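Remote Operators (part-time, fixed term) – Kitchen Tasks Project

Plesell is looking for people to drive robot arms by remote control and, for some tasks, to guide them by hand. You will show the robot how to do ordinary kitchen jobs, over and over, so that it can learn from the recordings. No technical background is needed. We are taking on 16 operators for this round.

Location: our workroom in the Vernier building, second floor. The work cannot be done from home.
Hours: two shifts a week, morning or afternoon
Contract: 3 months, with a possible extension
Closing date: Friday, March 11, 2022

About the work

Each operator sits at a station next to a table with one arm on it. You hold a controller in one hand and the arm follows your movements. A screen shows the task you have been given, for example "put the banana in the bowl" or "move the cup on to the plate". You do the task, press a pedal to mark the end of the attempt, put the things back in a different arrangement and start again.

The current task list has 46 entries. Most of them are picking up, putting down, opening, closing, tipping and sorting. A few need the arm to work close to something that can get in its way, such as an oven door or a hanging cable, and these take longer to get the hang of. We use toy food for nearly everything. The appliances and dishes are the kind you would find in a shop.

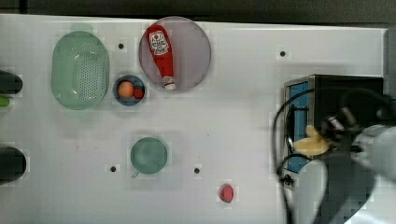 Kitchen table set: toy banana in the gripper, in front of the toaster oven door.

About a quarter of the tasks are taught by hand. For these the motors are set so that the arm moves freely, and you take hold of it above the wrist and lead it through the movement. It is slower than using the controller and a little harder on the shoulders. You will be shown both ways in your first week, and you can tell us if you prefer one of them. We try to take that into account when we make up the rota.

We want steady, natural movements. Speed is not the aim and there is no bonus for the number of attempts. If you drop something, you carry on and pick it up again if you can reach it with the arm. If you can't, you mark the attempt as failed and reset the table. Failed attempts are kept and are useful to us, so please don't delete them or leave them unmarked.

You will also be asked to:

- write a short note after each block of attempts (what you did, anything odd)
- change the layout of the table between attempts
- check the gripper fingers and the emergency stop at the start of the shift
- report loose cables, strange noises or any contact with the table straight away

Who we are looking for

You should be patient and able to keep your attention on a repetitive job. Good hand control helps. People who have done sewing, model making, dental work, crane driving or a lot of video games have tended to pick it up fast, but we have also had good operators with none of these. You need to be 18 or over and able to read task instructions in English.

Left-handed operators are very welcome. Most of our February recordings were made by right-handed people and we would like a better mix.

The controller stations can be used sitting or standing, and the chairs and screens are adjustable. The hand-guided tasks are done standing. If you can only do one kind, please apply anyway and tell us.

Training and breaks

Your first 2 shifts are paid training. You start with single objects on a clear table, then move to the full kitchen set. Gisler, who supply our controllers, run the safety session on the first morning and you must attend it before you use an arm. After training you work in blocks, with a break after each block away from the screen. Tea and coffee are provided, and there is a fridge and a microwave in the kitchen down the corridor.

Recordings and privacy

The stations record the table, the arm and the controller signals. Hands and forearms may appear in the recordings, mainly in the hand-guided tasks. Faces are not recorded on purpose and any recording that includes one is removed. There is no sound. You will be given a consent form to read before your first shift, and you may ask questions or take it home before you sign. The recordings are used to train the Prilido control software and may be shared with research partners under the terms set out in the form.

Pay

You are paid by the hour, monthly in arrears, through our payroll. Training, breaks between blocks and time spent waiting for repairs all count as paid hours. The hourly rate is in the information sheet, which we send to everyone who asks for one – you do not have to apply first.

How to apply

Send us a short message through the contact form on the Plesell website with the heading "Operator". Tell us which shifts you could work, whether you are left- or right-handed, and anything you have done that needed steady hands. A CV is optional.

We invite suitable applicants to a short trial at one of the stations. You will be asked to move a few objects with the controller, mainly so that you can see whether you like the work. We reply to all applications, including those we can't take forward.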